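Inside Poltden's folding software

The team at Poltden has spent most of the past year on one problem: getting two arms to fold a towel without a person stepping in. We spoke to the lead developer of Isex, the planning layer that decides where each gripper goes next.

"Most of our bugs start at a boundary," the developer says. "If the software gets the edge of the work area wrong, every grasp after that is wrong too." 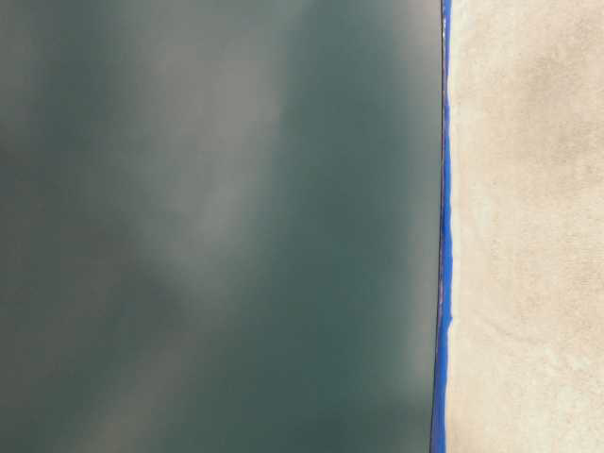
Landon would rather fix this in calibration than in the perception code, and has argued that a better edge detector only hides a bad camera pose for a few more weeks. The developer accepts part of that. Isex now checks the camera pose at start-up and refuses to plan if it has drifted.

Grasping comes next. Perception suggests up to 100 grasp points per view and the planner throws most of them out. "Where materials meet, you get the worst scores," the developer says. "The model has to say which cloth it wants, and how many layers."
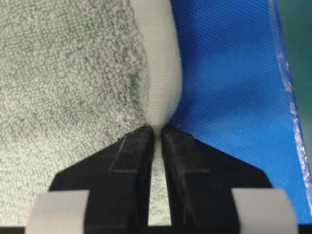 The closing speed is set at that stage as well, from a table that was tuned by hand until May. It is now learned from 1,404 logged grasps - a small set, but a clean one. Replaying the whole log takes nearly 105 minutes, and no change is merged before it has run.

Folding itself is handled by a separate module, Bakalis, which plans both arms together. Earlier versions planned one arm and made the other follow. "That was fine for a single fold. On the second, the layers slid."

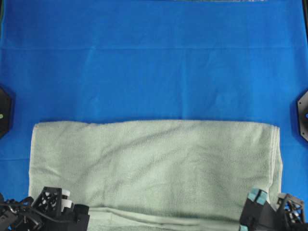

A towel folded in layers, with a gripper on either side.

The next release will let Bakalis stop and replan halfway through a fold. The developer wants 2,000 logged folds before turning it on by default.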